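Storing bracelets in an open box?

conddale_kay
Going through my jewelry before we move in August. I have a shallow box, green outside and white inside, and I've been putting bracelets in it as I sort on the dining table. Beaded ones, a thin silver bangle, a black wristband. Is one open box fine or do they need to be separated?

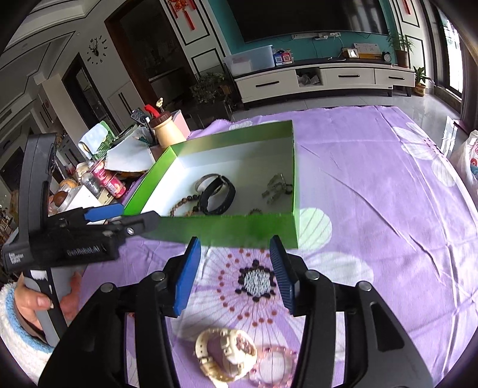

My watch is the part I'm unsure of. It has a pale strap with a buckle and I don't want it marked up. I paid $40 for it but I wear it every day.

Romaniuk
One box is fine for beads. I'd keep the bangle out, metal rubs on everything.

tornel9
Disagree. I've had a bangle in with beads for 10 years and no scratches. Elastic wears out long before the beads do.

Romaniuk
Depends on the beads. Glass chips.

Tarun Agarwal
Keep the watch separate either way. Light straps pick up color from dark bands, mine did. Small cloth pouch, buckle closed.

conddale_kay
OK, pouch for the watch. The chunky clear bracelet is the heaviest, does that go on the bottom?

tornel9
Lay it flat at one side. And get a lid before the move, or tape cardboard over it.

Romaniuk
Lid yes. Still wouldn't put the bangle in there.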